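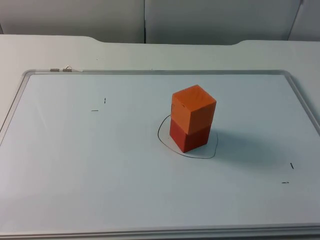

When the Stack Drifts

Two cubes, orange on red, stand inside a marker loop on a whiteboard. Stacking them is the acceptance task at Rivbridge, where a calibration fault in February cost the test cell 15 days.

The arm began releasing the upper cube off-center. Its controller, a Privudex unit, logged no error. Analyn Baluyot, who maintains the cell, traced the drift to a wrist encoder that lost counts after warm restarts – over 1000 in the worst case.

“The software trusted the last stored offset,” Baluyot says. “It never checked it.”

The arm now homes after every restart and halts if the offset has changed by more than 22 counts. The encoder was replaced on a Wednesday.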